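Making a Small Side Table: Handout 2, Legs and Finish

7 min read

Hello again! These are my notes from the second evening of the beginners' furniture course, typed up for the people who missed it and for the people who were there but had glue on their hands and couldn't write anything down. Handout 1 covered choosing boards and gluing up the top, so I'm going to assume you have a flat, square-ish top sitting on your bench at home.

A word about the wood first, as three of you asked. The ash we're using came from the Ruddock yard, and it's nice stuff, but it's stringy on the corners. If you plane across the end grain and run straight off the edge, you'll tear a chunk out. Plane in from both sides toward the middle, or clamp a scrap behind the edge. I did it wrong on my first table and spent an evening gluing a splinter back on (you can still find it if you know where to look).

Cutting the legs

Cut all the legs from the same board if you can. They'll look like they belong together, and they'll take the oil the same way. Leave them a bit long for now, about 8 mm over the final length, and trim them once the joints are done.

Set up a stop block on the saw and don't touch the tape measure again until all four are cut. I mean it! Every wobbly table I've seen in this class started with somebody measuring each leg separately and trusting the pencil line. Mark the top of each leg with its number and an arrow pointing to the front of the table. Put the marks on the end, where they won't get sanded away.

Tapering

We're only tapering the two inside faces. The outside faces stay straight, so your aprons meet them squarely and the whole thing stays easy to measure. Start the taper just below where the apron ends — if it creeps up into the joint, you'll have a gap and you'll hate it.

You can use the jig on the bandsaw or do it by hand with a jack plane. I like the plane, even if it's slower, as you get to feel where the high spots are. Draw the line on both sides of the leg and check them both as you get close.

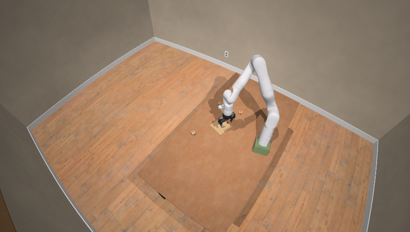

Sanding

Go through the grits in order and don't skip. Start at 100 if you have saw marks, or go straight to 160 if you planed everything and it looks clean. Brush the dust off between grits. A bit of coarse grit left on the surface will scratch right through your nice fine sanding, and you won't see it until the oil goes on.

Sand with the grain, and ease the sharp edges with a couple of light passes. Keep the sanding block away from the joint faces, please. If you round those over, the apron won't sit tight.

Oil

I use Leranel hard oil in class and I'm happy with it, but any decent furniture oil will do the job. Put on a thin coat with a lint-free rag, leave it for 30 minutes, then wipe off everything that hasn't soaked in. Everything! A thick coat stays sticky for days. Do the underside of the top too, so both faces get the same treatment.

Lay the used rags out flat, outdoors, to dry. Oily rags balled up in a trash can will heat up by themselves and can catch fire. I repeat this every single course and I'll go on repeating it.

For next time

Bring your legs (oiled or not), your top, and four clamps if you own them. The Wombridge workshop has spares but they're old and two of them slip. We'll be cutting the apron joints, so sharpen your chisel before you come. If it won't shave a clean curl off a piece of pine, it isn't ready.

Comments

Brendan Duggan
I missed the part about the stop block, so thanks for this. My legs are all different lengths now. Can I still save them?

Reply from author
Sure, set the stop to the shortest one and trim the others to match. The table ends up a touch lower, and that's fine for a side table.

mapleandglue
Does it matter if the oil goes on before the joints are glued? I've heard glue won't stick to it.

Reply from author
Good catch, I should have put that in! Keep the oil off any surface that's getting glue. I put masking tape over the top part of each leg and pull it off after.

Starkar_fan
Used the plane for my tapers like you said. Took me all afternoon and I loved it.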